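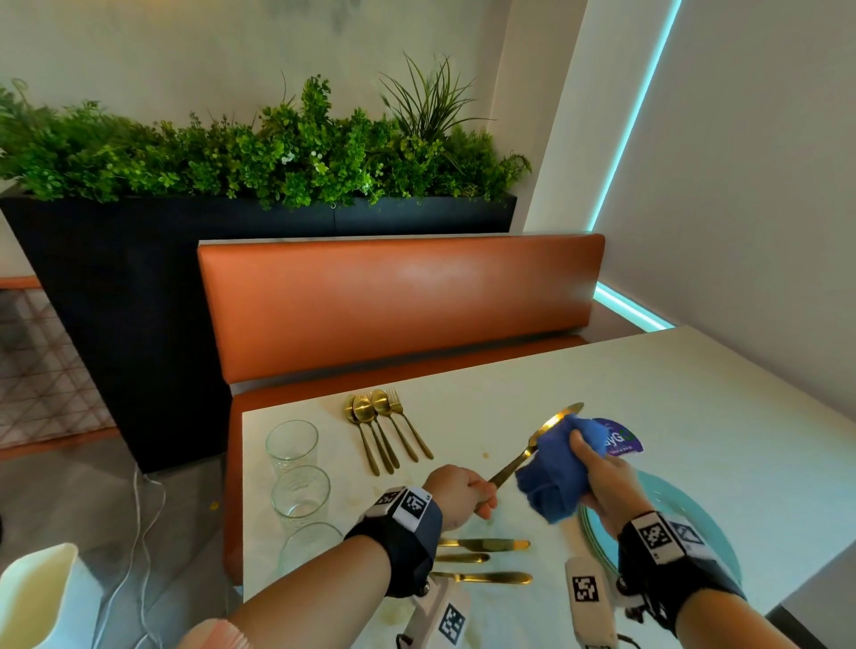

*Reading time: 7 minutes*

Light travels in straight lines until it meets something. When it meets a surface, part of it goes in, and part of it bounces off. The part that bounces off is called reflected light. Most of the things you see are not making any light. You see them when light from the sun or a lamp bounces off them and enters your eye.

A spoon, a brick and a sheet of paper all reflect light, but only the spoon looks shiny. The difference is mostly in the shape of the surface, at a size too small to see.

## Two kinds of bouncing

Roll a ball at a flat wall at a slant. It leaves the wall at the same slant, going the other way. Light does the same thing. Scientists measure both slants as angles, and the two angles are always equal. This rule is called the **law of reflection**.

On a very smooth surface, rays of light that arrive side by side also leave side by side. They stay in order, and the pattern they carried is kept. You see a clear image or a bright spot. This is **specular reflection** (say "SPEK-yuh-ler").

On a rough surface, each tiny bump faces its own way. Every ray still follows the law of reflection, but the rays leave in many directions and the pattern is lost. This is **diffuse reflection**. Paper feels smooth to a finger, yet it is made of tangled fibers, and to light it is a heap of hills and holes.

Many surfaces do both. Glazed dishes, painted doors and apples have a color that comes from diffuse reflection and a small bright spot that comes from specular reflection. The bright spot is a blurry picture of a lamp or a window. If you move your head, the spot slides. The color stays where it is.

## How smooth is smooth?

Light behaves like a wave, and the waves are very short. More than a thousand waves of green light fit in one millimeter. A surface looks like a mirror when its bumps are much smaller than one wave.

Polishing makes the bumps smaller. A worker starts with a coarse grit, which leaves deep scratches. A finer grit replaces them with shallower ones. Sandpaper is sold by number, and a higher number means smaller grains. A sheet marked 80 feels like gravel. A sheet marked 2000 feels almost like plain paper. After the last sheet, a paste with even finer grains can be used.

Wiping is a different job. A fingerprint is a thin layer of oil and sweat with a rough top. Food leaves a layer too. The smooth surface is still there underneath, but the layer scatters light before the surface can reflect it. A soft cloth lifts the layer and leaves the surface as it was.

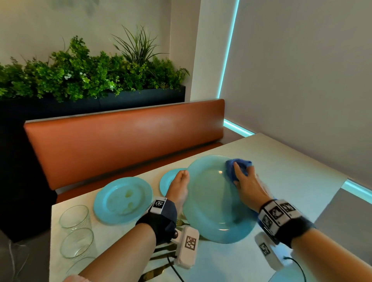 ## Why metal looks different

Glass reflects only a small share of the light that hits it straight on. Most of the rest goes through. Metal lets almost nothing through. It contains tiny particles called electrons that can move about freely. When light arrives, these electrons shake back and forth and send most of the light out again.

Silver sends back nearly all colors equally, so its reflections look the same color as the objects they show. Gold takes in much of the blue light and sends back the red and yellow. A white lamp reflected in gold looks yellow. The same lamp reflected in yellow plastic shows up as a white spot, even though the plastic is yellow.

## Try it: the foil test

You need a sheet of kitchen foil and a lamp.

1. Lay the foil flat with the shinier side up. Find the reflection of the lamp.
2. Crumple the foil gently into a ball, then open it out. Do not press it flat.
3. Look for the lamp again.

The foil is the same metal as before. Each small patch still reflects light, but the patches now point in different directions, and the image has broken into many bright bits.

Next, look at any metal fork. The tines are narrow and curved – each one shows a thin line of light along its length, because only a narrow strip is at the right angle to reach your eye.
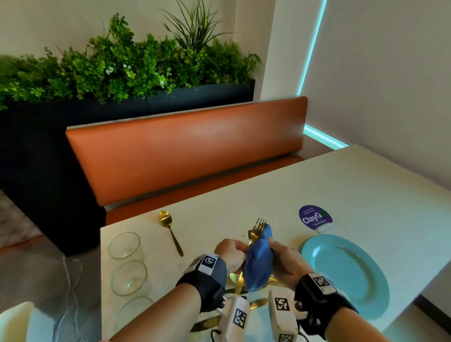

*Curved metal with a bright neck; soft cloth with no shine.*

## Words to know

**Diffuse:** spread out in many directions.

**Grit:** hard grains used to wear a surface down.

**Ray:** a straight path that light follows.

**Specular:** like a mirror.

*Marnden Science Sheets, sheet 22. The next sheet covers lenses.*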